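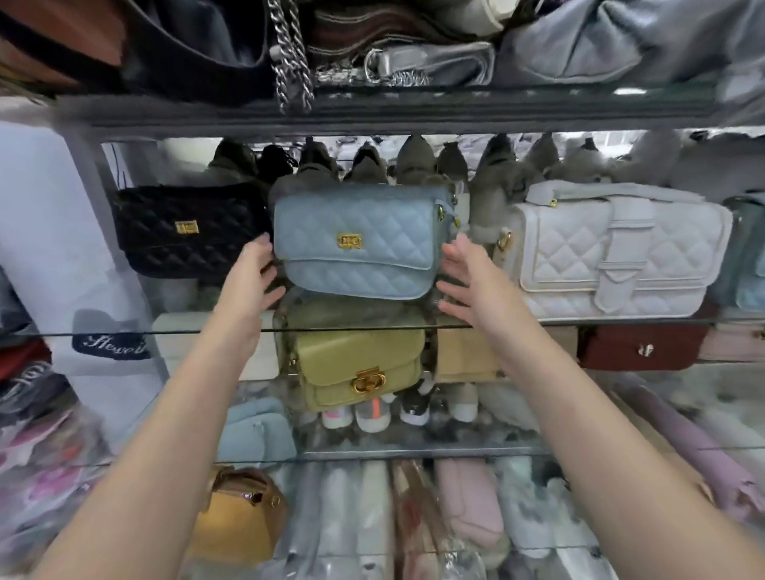
本网站使用 Cookie 以改善浏览体验。继续浏览即表示同意。[接受] [设置]

第5章 Fliretti 理货臂夹持故障与人工接手

理货臂在玻璃层板前突然停住,屏幕跳出代码43,头一回碰上难免心慌。先别急着伸手,慢慢往下看,多数情况您自己在店里就能处理好。

代码43的意思是夹爪合拢以后,力反馈和预设值对不上。最容易惹出它的是绗缝包面、滑溜溜的塑料包装,还有垂在外头的链条肩带。

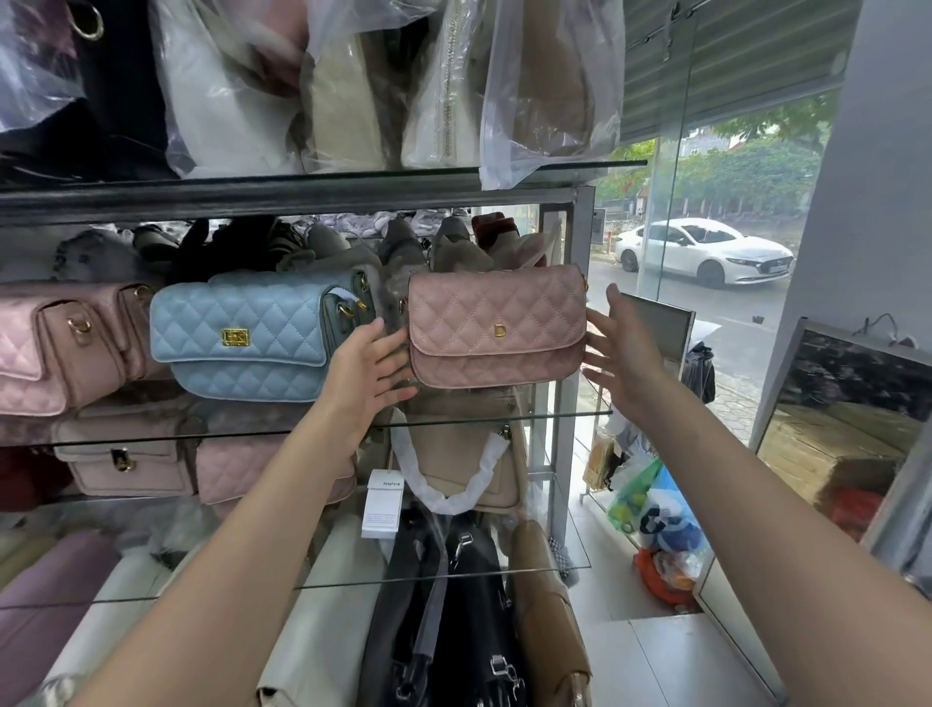
撰文:萨米娜·贾托伊(Samina Jatoi)

7月里我们在 Traltholm 的试点店遇到过一次,夹爪勾住了肩带,店员没断电就去拽包,手臂松开后自行回位,擦伤了她的手腕。伤得不重,可我至今想起来还是后怕,所以下面的顺序请您务必照着做,一步也别跳。

1. 按下底座上的红色急停钮,等指示灯熄灭。
2. 关闭主电源,再等57秒,让气路泄压。
3. 夹爪上若还挂着包,一手托住包底,一手拧开夹爪侧面的手动释放旋钮。

注意:旋钮只能逆时针转,拧不动时请停下来联系我们,不要用钳子。 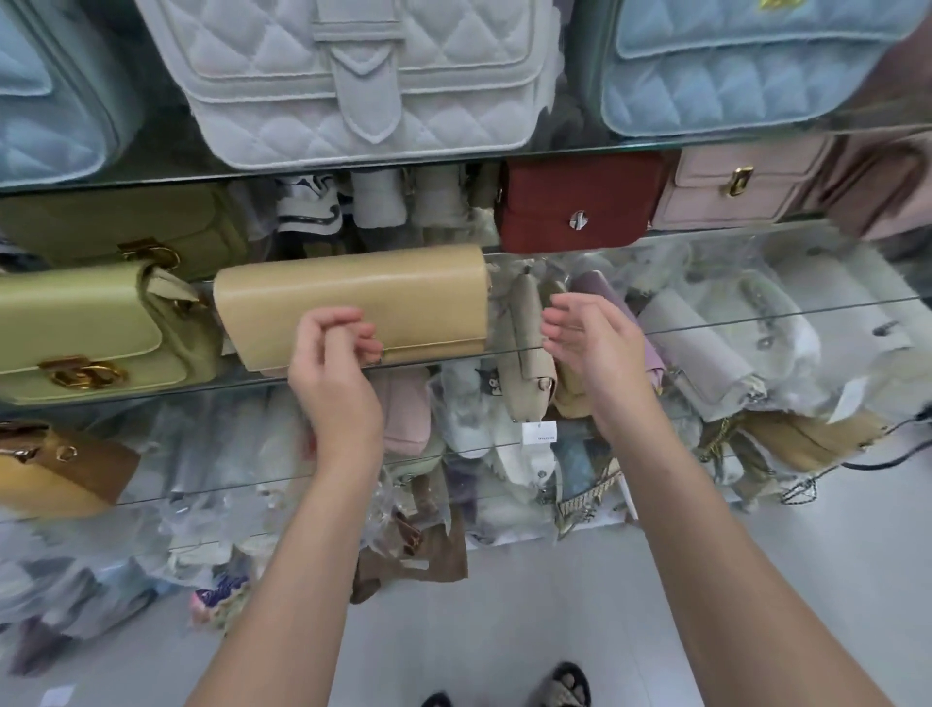 4. 把手臂推回停靠位,插上锁销,听到“咔”的一声才算到位。
5. 锁销插好之后,这一层的包就由人来整理。双手从两侧扶稳,轻拿轻放,肩带和链条尽量收到包后面去,别让它们搭在层板边沿。
6. 检查吊牌有没有夹进翻盖里,吊牌翘着,视觉模块也容易认错包的边界。

小心:玻璃层板承不住手臂的侧向推力。停靠之前,请勿把身体或手肘探到手臂与货架之间。

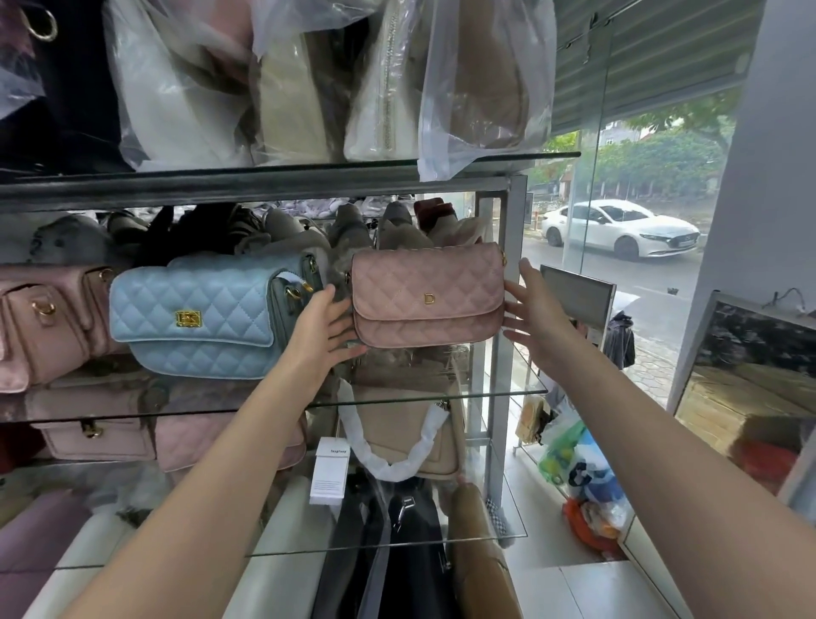

7. 拔出锁销,接通电源,在菜单中选“重新标定”,全程需要将近17分钟。这段时间里请让顾客离货架远一些,您也正好歇口气喝杯茶。
8. 标定完成后先用一只空包试夹,速度调到最低档,没有报警再恢复正常班次。

如果同一层一天之内连着报两次代码43,就请把该层设为“仅人工”,并把日志发给 Clambridge 服务部的纳伦德拉·卡什亚普(Narendra Kashyap)。日志要完整导出,光拍一张屏幕是看不出力值曲线的。

夹爪胶垫的更换方法见第129页。

版权所有 © Fliretti | 联系我们 | 返回顶部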